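Support > Guides > Flulline Pick Kit > Section 4: Setting up the fruit station

Search the guides Enter a part number or keyword Go

4. Setting up the fruit station

This section covers the first set-up of the Flulline pick kit for loose fruit: fitting the fingers, placing the crates, teaching the crate position and running a first pick at low speed. It assumes that the arm is bolted down and that the Stillico controller has been started at least once (Section 3). Allow 30 minutes if the crates are already to hand.

You will need the finger set, the 2 mm hex key from the lid of the case, a clean dry cloth and some firm fruit for testing. Ripe soft fruit should be left until the grip values have been checked.

CAUTION: Press the stop button and wait for the controller light to go out before you put your hands near the gripper. The fingers are flexible, but the brackets that carry them are not.

4.1 Fitting the fingers

1. Move the gripper to the service position and press stop.
2. Wipe the finger mounts. Dust under a finger base will tilt the finger and throw the grip off centre.
3. Slide the base of each finger on to its mount until it clicks.
4. Tighten the small screw in each base until it just stops turning. Do not force it.
5. Pull gently on each finger. It should bend along its length but the base should stay still.

Note: The lattice is meant to fold around the fruit. A finger that stays bent after you let go is worn and should be replaced as one of a set.

4.2 Placing the crates

Use slotted plastic crates with an open top. Solid-sided tubs can be used, but the grip camera has more trouble with the glare from their walls.

1. Put the crate you are picking from within reach of the arm, with all four of its corners resting flat.
2. Put any second crate where the arm can reach it without passing over the first.
3. Turn the crates so that the handle openings are clear of the finger path. A fingertip can catch in a handle opening on the way out.
4. Keep fruit on nearby racks below the travel height set in 4.3.

For the first run, put one piece of fruit in the crate and leave the others out. A mango is a good choice because its long shape shows at once whether the gripper is turning to the correct angle.

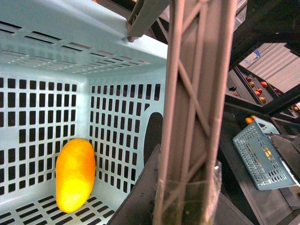
Fruit lying against a wall or in a corner is harder to pick than fruit in the open. The controller will try to bring one finger down between the fruit and the wall, and if there is no room it will nudge the fruit towards the middle of the crate first. This is set under Grip > Wall approach, and we suggest leaving it on. With it off, the arm skips any fruit it can't get a finger behind and reports it as "not reachable".

4.3 Teaching the crate position

1. Release the stop button and choose Teach > Crate.
2. Guide the arm by hand to the first top corner of the crate and press Save.
3. Do the same for the other three corners, going clockwise.
4. Lower the gripper until the fingertips are just above the crate floor. Press Save floor.
5. Raise the gripper clear of everything on the station and press Save travel height.

CAUTION: Teach the position again whenever a crate is moved or swapped for one of another size. The arm does not check the crate walls by itself - it goes by the corners you saved.

4.4 First pick

1. Set the speed to Low.
2. Choose Run > Single pick and stand clear.
3. Watch the fingers as they close. They should touch the fruit at the same time.
4. Let the arm place the fruit, then press stop and look the skin over for marks.

If the fruit slips, raise the grip by one step and try again. If the skin is marked, lower it by one step. If one finger touches well before the other, go back to 4.1 and check the bases.

4.5 Finger wear

The pick counter is on the Status page. The controller asks for a new finger set at 2,000 picks. The set on our own test station was changed at 1,946, when a cross-brace began to split near the base, so look the fingers over at the start of each shift and don't rely on the counter alone. Reset the counter after every change.

Guide written by Saimi Rissanen. Checked by Auður Vestergaard. Revised August.

Related guides
Section 3: Starting the Stillico controller
Section 5: Mixed fruit and sorting rules
Cleaning the fingers and mounts
Using the kit with Rallham racking
Spare finger sets: ordering and storage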